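The Level at Parkenura

The gauge at Parkenura was read twice a day, at six and at six. Anel Chauke had taken over the readings in June, along with a bound ledger, a steel tape and the key to the pump house. The reservoir stood at 48 feet on her first morning. The ledger required the figure in ink, the wind direction in pencil, and the initials of the reader.

She noticed the discrepancy in her third week. The evening figure was always slightly higher than the morning figure, though the outlet valve stayed open all day and the feeder stream had been dry since spring. She checked the tape against the brass standard in the office and found no error. She checked the float and the pulley. She greased the pulley, which had needed it anyway, and the evening figure was higher again.

She wrote to the district office in Bollovska, enclosing 16 days of readings on a separate sheet.

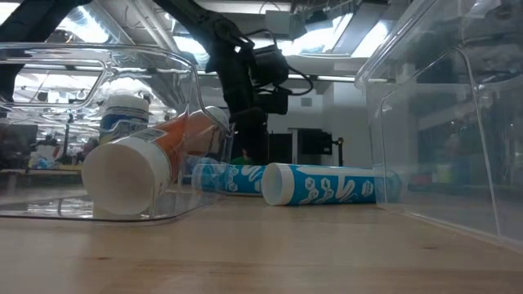
Venter telephoned the next afternoon and told her that evaporation ran one way only, that the sheet must have been copied with the columns reversed, and that she should copy it again. Anel said she had checked the columns. Then the tape was stretched, Venter said. A stretched tape would read low at both hours, she said. The line was quiet for a time, and Venter asked whether the ledger had been initialed.

It had been. She went back through the earlier volumes that night. The previous reader had written a neat hand and had recorded the same pattern for years, up in the evening and down in the morning, until a date in the fourth volume. After that the two figures were always identical. The pencil column stopped at the same place. He had kept initialing.
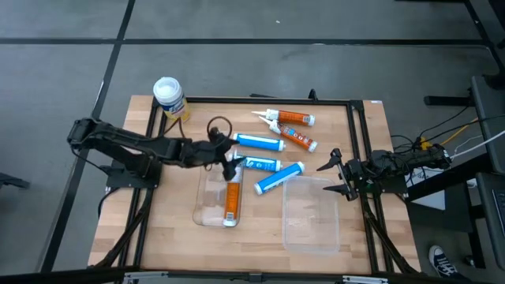
On Saturday, August 27, 2022, she read the gauge every hour. The level held until noon and then began to climb. By four o'clock it had gained two inches. She walked the perimeter path, some 300 yards to the spillway and then along the Etedine side, where the bank was steep and the water came up close to the stones. There was no inflow she could find. A line of wet gravel that had been dry at breakfast was under the surface.

She sat on the valve housing and waited. At six the figure was up three inches. At seven it had started down.

She opened the ledger on her knee. The form had a space for remarks, 90 characters wide, and in four volumes it had never been used. She uncapped the pen and considered how much of it would fit. She entered the level first, in ink. She entered the wind, southwest, in pencil. In the remarks she wrote: Rises after noon. Falls after six. Cause not known. Tape is good.

She initialed it and went in to fill the lamp.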